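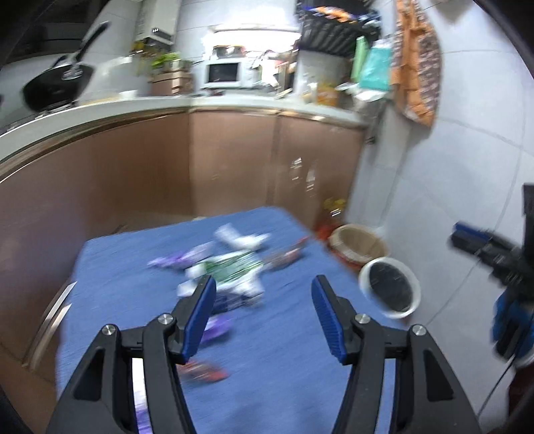 4. Blur as a storytelling choice in homecoming dramas

4.1 What we looked for

Critics who write about homecoming films (a soldier, a sailor or a prisoner comes back to a family that has managed without them) usually talk about faces and silence. We love those films for the same reasons, but when we started going through the Irnetlow collection shot by shot, something else kept pulling our eyes away from the faces. It was the background! Again and again, in the first shots after the front door opens, the house itself smears. Walls run sideways, windows stretch, and the person we have been waiting for stays crisp in the middle of it all.

We wanted to know how often this really happens and where in the story it falls. The collection holds 30 features on this theme, nearly all of them modest productions made for regional theaters and late-night television. From these we pulled every indoor shot in which the camera moves for more than 5 seconds without a cut, which gave us 576 shots. Each one was tagged in Nadow, the annotation tool described in Section 3, for camera support, speed of movement, and what in the image stays sharp.

4.2 Two kinds of blur

The tags fall into two groups, and the difference between them turned out to matter more than we expected. In the first, everything blurs together. The camera whips from one speaker to another and the whole image goes soft for a moment. Viewers read this as speed, or as a joke, or as a stand-in for a cut.

In the second, something close to the lens travels with it. Figure 3 shows the principle in a kitchen: the parts nearest the camera are sharp, while the table and the room beyond are streaked. A film crew gets the same result by fixing the camera to an actor's body or to a car door, or simply by having the operator walk backward at exactly the actor's pace. We call this carried blur. The world moves and the thing we are attached to does not, and for a viewer the pull is wonderful and a little sickening at once.

Carried blur is the one that gathers around the homecoming. In the long middle stretches of these films it is rare. It comes back near the end, often in the same room and along the same path through the furniture, and several of the directors clearly mean us to notice the echo.

4.3 A close look at the Jilaretti films

The nine films produced by Jilaretti deserve a paper of their own, and we had to hold ourselves back here. They share a house style that is easy to spot once you have seen two or three of them: low ceilings, real apartments, hardly any music. The early titles keep the camera on a tripod even when the characters are running. Then, partway through the series, it comes off the tripod for good, and the carried shots begin.

What makes them so rewarding is how plain the settings are. A returning father walks from the hall to the sink and fills a glass. There is no dialogue and no plot to speak of, and yet the walk is gripping, for the reason that his shoulder stays still on screen while the shelves and doorways he used to know rush past him. A still taken from such a shot looks almost like a mistake. Seen running, and especially on a big screen (we had the luck of seeing two of them in August at the Sitompul, from a good print), it feels like memory failing to line up with a room.

4.4 Problems with the tagging

Some cautions are needed. Blur depends on shutter angle as well as on camera speed, and we had no production records for most of the collection. A slow pan with an open shutter can leave the same streaks as a fast one with a narrower shutter. Older video transfers add a smear of their own, which we tried to leave out by checking the static shots on the same reel. Where we could not decide, the shot was tagged "unclear" and kept out of the comparison in Section 5.

We also tagged only interiors. Gardens, train platforms and the walk up to the house are full of lovely moving shots, and whoever takes those on will have a very good time.

Shares: 30
3 comments

Guest
Great read. I'd never had a word for carried blur and now I see it everywhere. Do you count shots through a car window from the passenger seat?

Reply from the authors
Glad you liked it! Yes, if the window frame or the driver holds still in the picture. We left them out here only for being outside the house.

Guest
Section 4.4 is a fair warning about the old tapes. Please do write the Jilaretti paper, I would read all of it.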